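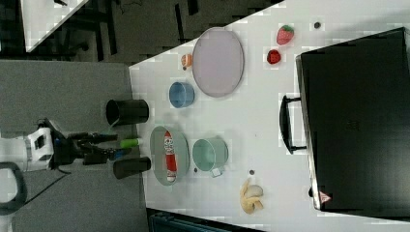

Page 2 of 10

Pakonmont Open Day Recordings
README, last revised 28/04/2023

Thank you for downloading this folder, and a special hello to anyone who came by the open day and took one of the little cards with our address on it. We promised we would put the recordings up once they were sorted, and it took us longer than we said it would, so thank you for your patience too. What follows is meant for visitors, teachers and students as much as for people who work with robot data every day, and if you belong to the last group you may want to skip ahead to the part about folders.

What the day was

In March we opened the Pakonmont workshop to the public for the first time. We cleared the long room, put white tables out, and ran the arm on ordinary table-setting jobs: putting toy fruit into a bowl, moving things onto a plate, shifting a cup or a mug from one spot to another. Visitors could ask for a task in their own words, and one of our operators would drive the arm through it while everything was being recorded. Some of the requests were very sensible and some were not (somebody wanted the fruit sorted by how tasty it looked), and we kept both kinds, as the wording people choose is half of what makes this collection interesting to us.

We ended the day with 108 recordings that we were happy to share. Another 23 were set aside, mostly where a recording had been started by mistake or stopped before the task got going.

What is on the table

The objects are kitchen things and play food, the sort you could find in any family home. There are plates in lavender and sage green, a blue bowl, black cups, a mint-green mug, and toy foods such as a banana and a strawberry. We did not tidy the table between visitors, and you will find that objects sit close together in a good many of the recordings. A cup is often right beside the fingertips while the arm is on its way to something else. We like this very much – real kitchens are crowded – but it does mean that a gentle bump now and then is part of the material, and you should plan for that if you are using it for training.

The white table tops are plain and have a few small dark dots on them. Please don't label those as objects. An early version of our own labels did, and we had to go back and take every one of them out again.

How the folders are laid out

There are 2 main folders. The one called "collumine" holds the recordings made in the morning, when our own staff picked the tasks to show people what the arm could do. The one called "negash" holds the afternoon, when the visitors did the asking. Inside each you will find one subfolder per recording, with the video, the arm positions, a note of when the gripper opened and closed, and a short text file with the request.

We typed the requests just as they were spoken, apart from fixing plain typing slips of our own. If a visitor said "the orange one" without saying what it was, then "the orange one" is what you will read. A second line in the same file gives our own wording, and you are welcome to use whichever suits you.

Things to watch out for

The afternoon light changed quite a bit once the sun came around to the big windows, so colors may not match from one recording to the next. The lavender plate is the one that gives the most trouble.

Some requests were changed halfway through. We have marked these with the word "changed" in the text file and left them whole. A few of our testers have found them the most useful of the lot, though if you want clean, single-task recordings you will want to filter them out.

No sound is included. We asked everybody at the door whether they minded being recorded, and most were perfectly happy, but a busy room is a busy room and we could not be sure of every voice in it.

Using and sharing

You may use these recordings for teaching and for research, and pass them along as long as this README travels with them. If you write something up, please call the collection "Pakonmont Open Day Recordings" so that others can find it. The viewer we use is Sollisance, and a settings file for it is in the top folder, but any ordinary video player will open the videos by themselves.

If you find a mistake in a label, please write to us with the folder name and the recording number. Corrections go into the next revision, and we will list them at the bottom of the changes file.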